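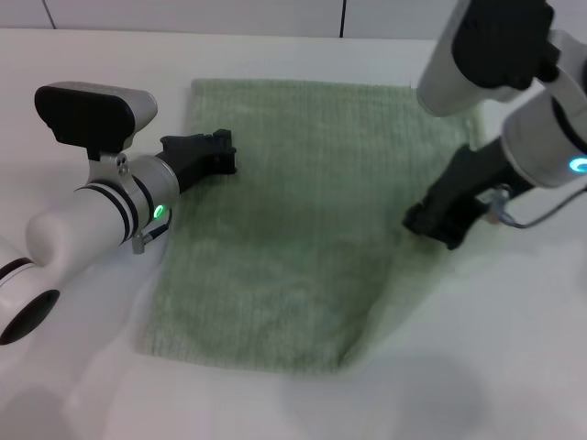

Department of Applied Automation, Moddale Technical College

# Chapter 6: Handling Cloth

*Text revised 11/01/2021*

A towel on a table is a poor candidate for automation. It has no fixed shape, it changes when touched, and two attempts to pick it up in the same place seldom give the same result. A person folds one while talking to someone else. A pair of robot arms with two-finger grippers must first locate the edges, choose where to hold them, and keep the cloth under control while it moves.

Chapters 4 and 5 dealt with rigid parts. A bracket or a bottle can be described by its position and its orientation, and once those are known the rest of the part is known too. Cloth has no such short description. Every crease adds information, and much of it is hidden under the top layer. The methods of the earlier chapters still apply to the arms themselves - reach, speed, joint limits - but they say little about where the fabric will go.

## 6.1 The question

This chapter asks whether machines can do household and shop-floor chores yet, using cloth as the test case. The answer depends on how the chore is stated. Three statements of the same job are compared below.

1. Fold one towel of known size, laid flat on a clear table.
2. Fold any towel from a mixed pile, starting from whatever state it is in.
3. Take in the laundry, sort it, fold it, and put it away.

The first can be done with present equipment. The second can be done part of the time, at a pace few laundries would accept. The third remains a research problem. Advertising tends to show the first and describe the third, and the reader should learn to tell them apart.

## 6.2 Two arms

Most folding cells use two arms. A single gripper can lift a towel, but the free part hangs and twists. With one gripper at each side edge, the cloth between them can be pulled straight or carried over as a unit. The cost is coordination. If the arms move apart too far, the cloth slips or stretches; if they move too close, it sags and a crease forms. A small camera on the wrist helps at the point of contact, where a fixed camera overhead may be blocked by the arm.

Color and texture matter as well. A pale towel on a white table gives weak contrast at the edges, and a ribbed weave can be mistaken for a fold line under side lighting.

## 6.3 A worked case

The Sauerland case is used throughout the chapter. Sauerland is a linen service that handles 3,820 towels on a normal day. In August it ran a trial of the Sovar folding cell, built by Urnau, on a sample of 600 towels. Each towel was placed flat by hand before the cell started. The cell took 66 seconds per towel, and 2 operators stayed on the line to place, remove and refold.

Before reading further, work out how many hours the cell needs for the full daily load at that rate. Then decide whether faster arms or automatic placing would help Sauerland more. Keep your figures - they are used again in Section 6.7.

## 6.4 Terms

**Grasp point.** The place on the cloth where a gripper closes.

**Flattening.** Bringing a crumpled item to a single layer. Usually slower than folding.

**Recovery.** What the system does after a missed grasp or a bad fold. A trial report that leaves out recovery time should be read with care.

**Cycle time.** The interval from one finished item to the next, with placing and removal included unless stated otherwise.

Section 6.5 begins with flattening.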